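We use cookies to improve your visit. Accept / Manage settings

November, late evening

Set up by half past eight. Irel is the bedroom task in our set: two arms, one black T-shirt, a white double duvet. We want to know whether a policy trained on teleoperated folds does better when it sees the wrist views as well as the head view. The plan is 500 folds with all cameras and a second set with the head camera only.

I spent the first hour on the wrist views. Black cloth is a pain at close range, so I fixed the exposure by hand and wrote the value inside the lid of the laptop. 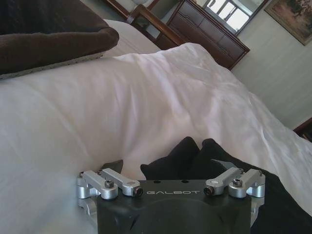 Wrist view, gripper at the black cloth.

After that we collected until lunch. Lucian Lungu drove and I labelled. We mark each fold at three points: first contact, sleeve in, hem up. The rule is that the shirt starts with its collar towards the head of the bed, and I turn it a little between runs so the policy doesn't learn one position by heart.

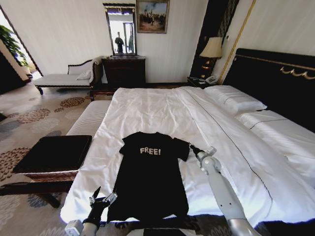
With the morning's runs added, the set stands at 1,073 episodes, counting the ones from Ritura. I threw out 2 where the time stamps had drifted between cameras. Must ask Flanagan for the newer sync script.

Ran the first comparison on the old data while we ate. With wrist views the sleeve step is clearly better. The hem step is no different, and I don't know why yet – perhaps the cloth fills too much of the image by then.
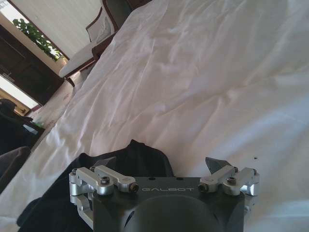

Lucian wants to crop the wrist images and train again before we collect any more. I would sooner finish the set first and crop afterwards. We left it open. My back hurts from smoothing the duvet.

Wrote up the numbers after tea and sent them round.
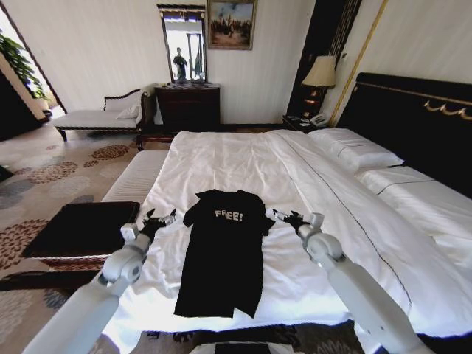

Teodor Pascu wrote back that the sleeve result won't mean much until we repeat it with a shirt that has no print, as the lettering may be telling the policy where the chest is. Fair point. Plain shirt tomorrow, then, and the Rekex run can wait.

Last updated: November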